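Clearing the table - is any of this close yet?
General Discussion > Household and Shop Automation
Page 1 of 1

svend_benchtop
3 April 2025
I run a small bakery supply shop and at home I'm the one who clears the table, so I have two reasons to ask. Is there an arm you can buy now that will clear a kitchen table after lunch? I don't mean load the dishwasher or wipe down. I mean glass goes to the counter, plate goes to the counter, bread goes back in the bread box, salt goes on the shelf. My budget could stretch to something used. My brother-in-law says two years. He said two years in January of last year as well.

gearhoarder54
Depends what you call clearing. If every object starts in the same spot, yes, and you could have done it long ago. If the table looks like a table people ate at, no. I had a used Bernari arm in my garage for most of a winter and the best I got was cups, one kind of cup, handle turned toward the gripper.

vrautiainen
I work on this for a living so take it as you like. Our group does most of its table clearing in simulation first. You build a kitchen, put the food and dishes and the odd stuff on the table, and let the arm try it over and over with the things moved a bit each time. The last batch was 1,273 runs. Then you take what it learned to a real table and find out which parts carry over.

Bread carries over better than people expect. A long loaf gives you plenty of places to grab and it doesn't matter much if you squeeze it a little. Drinking glasses are the hard one for us. A depth camera has trouble with clear glass, and a simulator will give you a perfect glass unless you go out of your way to spoil it.

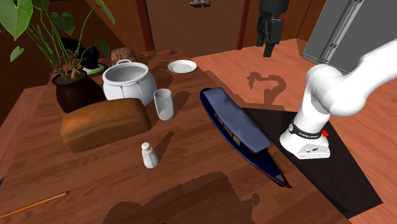 We also stopped using tables with only dishes on them. Early on everything in the set was a cup, a bowl or a plate, and the policy learned that anything on a table is to be picked up and carried off. Put a houseplant down and it would go for the houseplant. So now there are things that should stay put, things that should go somewhere other than the sink, and things like a pencil, where you'd have to know the household to say.

- Vilja

svend_benchtop
What do you do about the pencil?

vrautiainen
At the moment it leaves it alone. Pencils are thin and lie flat and the fingers tend to hit the table before they close on one. Reijo Heinonen on our side wants a softer fingertip for that. I'd like to get the glasses right first.

dull_chisel
I'll be the one to disagree. Simulated runs tell you how the arm does in the simulator. I have worked in a cabinet shop for a long time and we've had three salesmen come through with videos. The last one was from Kalta. Nice video. On our bench it dropped a box of hinges and then reached for the next one as if the first had gone fine. I'd trade a thousand fake kitchens for one hour on a bench with sawdust on it.

gearhoarder54
You're not wrong about the videos, but those are two different complaints. A salesman showing a clip is selling. Somebody testing in sim and then saying which parts failed on the real table is doing what you're asking for.

dull_chisel
She gave the number for the sim runs and no number for the real ones. That's all I'm pointing at.

vrautiainen
Fair enough. 310 attempts on the real table from that same batch, and it put the object in the right place on 54 percent of them. Bread and the heavier crockery did well. Glasses dragged it down a lot. Small items like a salt shaker were in between - it could pick one up but it would sometimes set it down tilted and let go.

I wouldn't sell that to anyone. I'd also say it is a good deal better than we had a year ago.

dull_chisel
Thanks for the straight answer. 54 would get a helper fired here by lunch.

girish_u
Different angle. I do maintenance at a plant that packs jars, and machines have been doing that chore for decades, because the line was built around the machine. Same jar, same height, same light. If svend wants his table cleared soon, he'd do better with a tray that has a spot for each thing and a cheap arm that knows the tray. No learning needed.

Girish Uniyal

svend_benchtop
If I have to put each thing in its spot on the tray I have cleared the table.

girish_u
Yes, most of it. That is my point about home robots in general.

gearhoarder54
The shop might be a better place to start than the kitchen. svend, what do you move around at the store all day? Tins, bags, boxes of liners? Boxed goods at one shelf height is a job you could buy something for now. Bags of flour, no. They sag and the weight shifts when you lift them.

svend_benchtop
Mostly bags of flour.

sointu.r
We have had a Vokance unit on the counter at our community kitchen since January. It moves mixing bowls from the rack to the counter and back. It does that well and it's slow. The thing I'd pass on is to ask what happens when it fails. Ours stops and beeps and waits for a person, and during a lunch service that means someone with wet hands walking over to press a button. We ended up running it only after closing.

Ville Mäkelä, who set it up for us, offered to turn off the stopping. We said no.

vrautiainen
Good call on the last part. Knowing that it failed is a bigger problem than most of the grasping for us. dull_chisel's box of hinges is the exact case. The arm has to check its own hand after it closes, and again after it lets go. Ours checks the first and is poor at the second.

dull_chisel
Then put that in the video.

svend_benchtop
So what I'm hearing is bread yes, glasses no, pencil stays where it is. I'll keep clearing the table myself for now. Vilja, if you ever need a real kitchen to try it in, mine has a plant that needs leaving alone and two kids who leave everything else out.

gearhoarder54
If anybody wants the Bernari it's still in the garage. Pickup only. One wrist joint makes a noise.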